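Notes on Valerian Root and the Reading of Labels

Posted 2019-10-23

Valerian (Valeriana officinalis) is a flowering plant of Europe and parts of Asia whose root has been used as a sleep aid for many centuries. It is sold today as a dried root for tea, as a tincture, and in capsules. In the United States it is regulated as a dietary supplement, and products containing it are not reviewed for effectiveness before they reach the shelf.

I began keeping notes on valerian in April, after several readers of this blog wrote to ask whether the capsules and the tea may be considered equal. They may not, at least on the basis of weight alone. A capsule may hold powdered root or a concentrated extract, and the two are often described on the front label in nearly the same words. The Supplement Facts panel on the back is the place to look. An extract will usually be listed with a ratio or with a stated percentage of valerenic acid, one of the compounds used to standardize the product. Powdered root will usually carry a plain weight in milligrams.

The published research is mixed. Some trials have reported that people taking valerian fell asleep sooner or rated their sleep as better than those given a placebo. Others have found no difference. Reviewers have pointed out that the studies used different preparations, different doses and different ways of measuring sleep, and that many of them were small. Readers should therefore treat any firm claim, in either direction, with care.

For my own records I compared two products over the summer. The first was the Plorodell dried root, sold in a paper pouch of 70 grams. The second was a capsule from Jollwood, whose panel lists 329 mg of root extract per capsule. The pouch gave a harvest year and a lot number. The capsule bottle gave a lot number only, and my written request for the extract ratio was answered after about 2 weeks with a copy of the same label. I have since asked a second time.

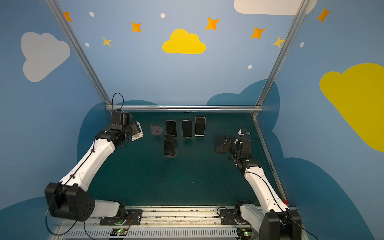
Nassoro Kirui wrote in to object that a comparison of this kind leaves out the matter of smell, and that most people who give up on valerian tea do so at the first cup. He added that he steeps the root in cold water overnight, strains it in the morning and keeps it covered until bedtime, and that he finds the result milder than tea made with boiling water.

The point is a fair one. Valerian root has a strong odor, often compared to aged cheese or worn socks, which comes largely from isovaleric acid and grows stronger as the root dries. Cold steeping is an old method and appears in a number of older herbals. I have no data on how it changes the strength of the drink. Peppermint or lemon balm may be added to improve the taste - I prefer lemon balm.

The following cautions apply to every form of the herb. Valerian may add to the effects of alcohol, sedatives and other medicines that cause drowsiness. It is generally not advised during pregnancy or while nursing, as its safety has not been well studied. Mild side effects reported in trials include headache, stomach upset and vivid dreams. Persons due to have surgery should tell their medical team about any use of it, and those with liver disease should speak with a physician first.

Storage is a smaller concern but deserves mention. Dried root should be kept in a tightly closed container, away from light and heat, and preferably apart from tea and spices, which will take on the odor. I moved mine to the hall closet in August.

A note on the Skunwood tincture will follow when I have finished the bottle.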